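Stormwater Runoff from Paved Public Surfaces: Comparison of Joint Fill Materials

Final project report, submitted 21 July 2021

Project members: Dagim Zeleke, Hiyori Kobori, Lanying Yan
Advisor: Cinzia Cirillo

1. Background

Paved public areas shed most of the rain that falls on them. In a stone-paved surface the stones themselves absorb very little, so the infiltration rate depends mainly on the joints: their width, their depth, and the material used to fill them. Joints also clog. Fine sediment collects in the upper layer and lowers the rate over time, and the published values for new paving are of limited use for a surface that has been in service for several years.

The project measured infiltration through three joint fills under the same applied load of water and sediment. The question was which fill keeps the largest share of its starting rate after clogging. 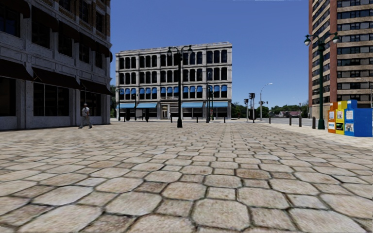
Department of Civil and Environmental Engineering, Undergraduate Projects

2. Materials

Three fills were tested. Fill A was washed angular grit supplied by Danzer. Fill B was a resin-bound sand sold under the name Vavix. Fill C was ordinary kiln-dried sand and served as the reference. The same natural stone was used in all test boxes, laid on a bedding layer of crushed aggregate over a geotextile. Joint width was held constant with plastic spacers, which were removed before filling.

Sediment was prepared from street sweepings, dried and passed through a sieve. Each dose was weighed on the lab balance and spread dry over the surface with a brush.

3. Method

Each box was tested with a constant-head ring sealed to the stone with plumber's putty. The ring was prewetted, and the time for a fixed volume of water to pass was recorded. Two runs were made per condition and averaged. Where the two runs differed by more than the tolerance set in the test plan, both were discarded and the box was drained overnight and tested again.

The flow meter was a Tronow unit borrowed from the hydraulics lab. It was checked against a graduated cylinder at the start of each session. Shona Kerslake ran the checks and kept the calibration log, which is attached as Appendix B.

4. Results

Before clogging, Fill A gave a mean rate of 3,000 mm/h and Fill C gave 586 mm/h. Fill B could not be measured reliably in the first series. Water escaped under the ring at the rough stone edges, and the values were rejected. A thicker bead of putty corrected the problem in the second series.

After the full sediment dose, Fill A dropped to 2,000 mm/h, or two thirds of its starting rate. Fill C ponded during both runs and the test was stopped at the time limit. Fill B lost rate early in the dosing sequence and then changed little.

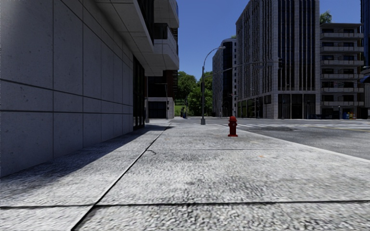

The sediment stayed near the top of the joint in all three fills. When the boxes were taken apart, the lower part of Fill A was clean to the eye. In Fill C the fines had mixed with the sand and the boundary between them was hard to locate. This suggests that vacuum sweeping would restore more of the rate in Fill A than in Fill C, but restoration was outside the scope of the test plan.

5. Sources of error

The boxes have rigid walls, and some water moves down the gap between the wall and the bedding. A bentonite seal reduced this but did not remove it. The sediment was applied dry in a few large doses. In service it arrives wet and in small amounts, and it is pressed into the joint by foot traffic. No traffic load was applied. Temperature was recorded and the rates were corrected for viscosity.

6. Cost

Material prices were taken from a single quote by Fandik and do not include labor. Fill B was the most expensive per unit area. Fill A cost slightly more than Fill C. Prices are listed in Appendix C.

7. Further work

The boxes will be kept outdoors through August and retested without cleaning. Lanying Yan will carry out the retest using the same ring and the same meter. A slope of two percent should be added to the setup, as all tests reported above were made on a level surface.

Appendix A: Test plan
Appendix B: Calibration log
Appendix C: Material prices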